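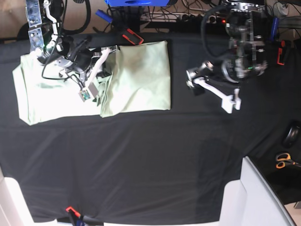
Folded green cloth on the black one

Ticket 230, Hastik colour profiles
Opened by Dae-han Byun
Status: solved!

Mint greens were printing grey on every Farkeo sheet. Cleaned the heads twice, no change. Swapped the paper, still grey. Then Yusuf spotted that the Andari driver had gone back to its default profile after the update. Loaded profile 21, restarted the queue and wow, what a lovely green! Ran 2 more test sheets and both match the swatch. Closing this one, very happy.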